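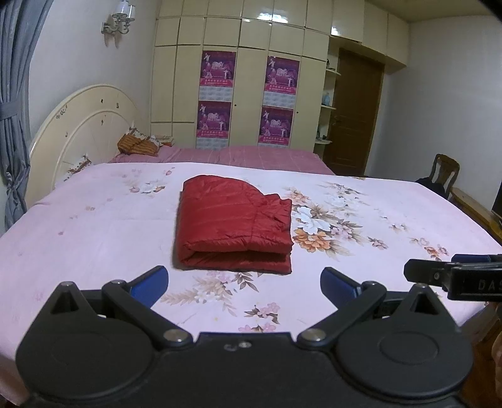

Flarnus to Open Winter Coat Exchange in Dritinia This November

DRITINIA, 30/10/2020. Flarnus, the clothing repair and resale company, will open a coat exchange at its Jikov Street shop in November. Residents can bring in a winter coat or jacket that no longer fits and leave with another one of the same type at no charge. The exchange will run through the end of the month.

The company tested the idea last winter at its smaller shop in the Đặng Arcade. Over one season that shop took in 1,138 coats and jackets, most of them children's sizes. Flarnus repaired the ones that needed work and gave out nearly all of them. The rest were held over and will be on the racks when the Jikov Street exchange opens.

"Children go up a size every year and their coats are often still fine," said Nhi Phùng, director of Flarnus. "Last year we had parents asking in January whether we would do it again. We have more room at Jikov Street, so we are doing it there."

How the exchange works

Coats are sorted into 2 groups, adult and child, and then by size. A person who brings in a child's coat may take a child's coat in any size. Adult coats are handled the same way. Staff check each item at the counter for broken zippers, torn linings and missing buttons. Small faults are accepted. Coats with mold, burns or large tears through the outer fabric cannot be taken.

Items should be clean and dry, with the pockets emptied. Quilted and padded jackets may be folded for the trip, but the company asks people not to use vacuum bags, which can leave the filling flat for days. Long wool coats are best brought on a hanger.

Families without a coat to trade can still take part. The Dritinia Family Center has 33 vouchers to give out in the first week, each good for one coat, and Flarnus will supply more as stock allows. No proof of income is needed at the shop.

Repairs on site

Loan Đinh, who runs the repair room, will have a second sewing machine in use for the length of the exchange. Most zipper pulls and buttons can be fixed the same day. Full zipper replacements take longer and will be done in order of arrival.

"A stuck zipper is the main reason people give up on a jacket," Đinh said. "Half the time it needs a new slider, and that is a ten-minute job. Please don't throw the coat out before someone has looked at it."

Customers who would like to keep their own coat and have it repaired can do so at the normal shop price. Repair orders and exchange items will be taken at separate counters.

Space and visits

Up to 46 people a day can be booked in, and entry is by time slot. Face coverings are required. Coats that have been tried on will be steamed before they go back on the rack. Slots can be booked by phone or at the shop door.

Iraklis Kontogiannis, who manages the Jikov Street shop, said evening slots have been added for people who work during the day. The rear entrance has a ramp, and there is a bench beside the fitting area.

Common questions
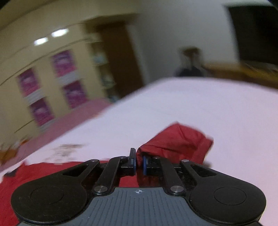

Can I bring more than one coat?

Each person may exchange up to three coats per visit. If you have more than that, you are welcome to leave the extras as a donation or book another slot.

What happens to coats that are left at the end?

Anything wearable will be stored at the Đặng Arcade shop for next winter. Coats that cannot be worn again will be taken apart for zippers, buttons and lining fabric, which the repair room uses.

Do you take gloves, hats and scarves?

Gloves and hats are accepted in pairs or sets, clean, and may be taken freely without a trade. Scarves are not being collected this year.

About Flarnus

Flarnus repairs and resells everyday clothing from two shops in Dritinia. It also offers mending classes in the spring.

Media contact

Alistair MacRitchie, Flarnus press office, Jikov Street, Dritinia. Interviews with Nhi Phùng and Loan Đinh can be arranged on request.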